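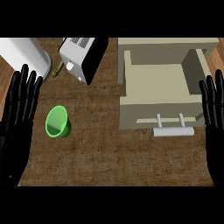 The Lerivum Science Fair is a yearly public science festival held each November in the town of Tenurach. It brings together schools, hobby clubs, small companies and curious neighbors for a long weekend of talks, workshops and open labs, and it has grown over time into one of the best-loved dates on the town calendar.

History

The fair began as an evening of short talks in the reading room of the Gallegos Library, which had seats for 70 people and, on that first night, a line that ran well down the front steps. The talks covered tides, bread yeast and the workings of the telephone exchange, and visitors stayed so late with their questions that a second evening was added the same month. Within a few years the event had outgrown the library and moved to Pretow Hall, a former grain market with high windows and a floor big enough for 100 stalls. The library still hosts the opening talk, and many regular visitors consider that evening the true heart of the fair.

Program

The daytime program is made up mostly of hands-on stalls, where visitors of any age can try a simple experiment and talk with the people who work in the field. School classes have the hall to themselves until noon on the first day – a custom that goes back to the move – and everyone else is welcome after that. Evening talks are kept to half an hour, with as much time again set aside for questions. The main lecture draws up to 500 listeners and is usually given by a researcher who grew up in or near the town.

Science poll

Since its tenth year the fair has also run a friendly survey on how local people feel about science and technology. Visitors fill in a paper card asking where they get their science news, which subjects they wish they had learned more about, and what they would like researchers to look into next. The first survey gathered 319 cards. Health, weather and clean water have come up again and again as favorite subjects, and the answers help shape the talks for the following year.

See also

Gallegos Library
Pretow Hall
Science festivals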